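The Hearing Room at Itcombe

The bus to Itcombe left at five in the morning and took most of the day's light to get there. She had the window seat on the left side because that side had the heater. The driver knew her by now. He no longer asked to see the visitor letter, only the ticket.

She had a folder on her lap. In it were 86 pages, most of them copies. There was the certificate from the boiler course, the one from the reading program, and a doctor's note about his lungs that the board had already seen twice. On top was the letter from the landlord in Josturley, saying that a man of seventy-one could be added to her lease if the state approved the address. It had taken her most of the winter to get that letter. The landlord had wanted to know what her brother had done, and she had told him, and he had gone into his kitchen and stayed there a while before he came back and signed.

At Zeveck the bus stopped for gas. She went in and paid for a coffee and did not drink it. A woman from the back seats stood next to her by the register with two children. They knew each other to nod to. The woman was going to see her husband, who had a date in the summer. She said it quietly. People with dates did not talk about them much on that bus.

Her brother had been inside for 339 months. He gave it that way in his letters, in months, and she had never asked him why. She did the division in her head each time she read it. Their mother had been alive for the first part, and had ridden this same road in a different bus, with sandwiches.

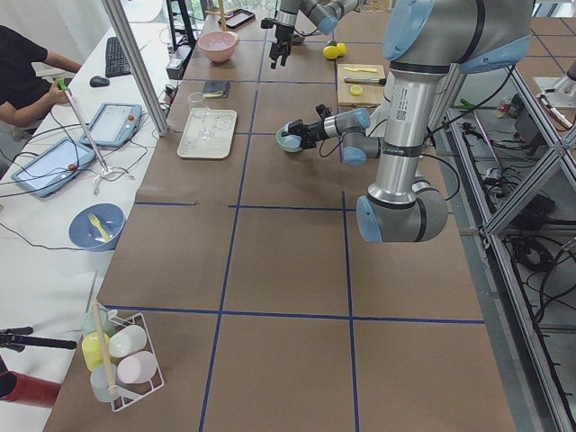
The gate officer was young and read the rules off the wall, even the ones about shoes. She put her keys and her belt in the tray. She took the folder out of its rubber band so he could turn the pages, and he turned every one. When he got to the landlord's letter he read it to the end, moving his lips a little, and then squared up the stack and handed it back.

"You can't take this in with you," he said. "You know that."

"I know. It goes to the Kostiuk office."

"Down the hall. They close at three."

The Kostiuk office was the part of the building where the lawyers sat, named for a warden who had been dead a long time. Behind the glass a clerk stamped the front page and gave her a slip with a number. She asked if the commissioners would see the new letter before the hearing. The clerk said it would be in the file. She asked if that meant they would read it. The clerk said again that it would be in the file.

Then she went to the visiting room and waited until he came through the far door. He was using the cane this time. He had put on the green shirt with the collar, pressed under his mattress, and he had shaved and missed a patch near the ear. She stood up and they held each other for as long as was allowed.

"Did you eat?" he said.

"On the bus."

"You did not."

She got him a sandwich from the machine and a packet of the orange crackers. He ate half and wrapped the rest, although he couldn't take it back with him. They talked about the apartment. He wanted to know which way the windows faced. She told him the bedroom got the morning and the kitchen got the parking lot. He asked how many steps there were up from the street, and she said there were four and a rail.

"A rail," he said.

"I asked him to put it in before I signed."

He had the hearing at ten the next day, by video, with two commissioners who would be in some other city. The last time it had taken fifteen minutes. They had asked about the night of the crime, and he had answered, and then one of them asked about the night of the crime again. The decision came in the mail, a page long. It said that his record was noted and that release would so deprecate the seriousness of the offense as to undermine respect for the law. He had gone to look up deprecate in the library.

"What are you going to say?" she asked.

"The same thing. It's what happened."

"Say about the landlord."

"If they ask."

"Say it if they don't."

He rubbed his knuckles. There was a scar there from when he was nine and had put his hand through her bedroom window, trying to wake her up to see the snow.

The officer called the time. Her brother got up in stages, the cane first. At the door he turned around to look at her, and she held up four fingers, for the steps, and he nodded.

The motel near the bus stop was 300 yards past the gate. She paid cash and lay down in her coat. In the morning she was dressed by six. At ten she was sitting on the edge of the bed with her hands in her lap, watching the clock on the radio, and at a quarter past ten she was still sitting there. The phone rang at ten forty.

"They asked about the windows," he said.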